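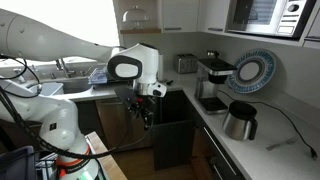

The Brona Skallis is a cricket bat for club players who like to hit straight and hit hard, and we've been using ours since July with huge grins on our faces! It's English willow, with the swell sitting low for the slower, flatter pitches most of us get on weekends. The standard finish is a plain white face, close to the white of the robot arm at the top of the page, and the grip comes in black with small red accents, like the gripper hanging off its wrist. If you'd like something louder (we do!), there's an orange grip too.

## What it's like to bat with

Light in the pickup, for a start. Katherine Zapata opened with one in our midweek league and made 154, and she'd only knocked it in the week before. Halima Muli bats at six and prefers the short handle – she says the pull shot comes through so much quicker than it did with her old Cuervo, and I'd agree with her.

## Knocking in

Please don't skip this, even if the bat feels ready. Oil the face and edges lightly, leave it flat overnight, then work it over with a mallet. Start soft and build up, and spend extra time on the toe and both edges. After that, go to old balls and short catches before you face anyone quick.

## Details

- Sizes: short handle, long handle, Harrow
- Toe guard fitted
- Purix face sheet included, not fitted
- Padded cover with shoulder strap
- Price: $200

Spare grips go on with a cone, and we'll fit one for you at the counter if you bring the bat in.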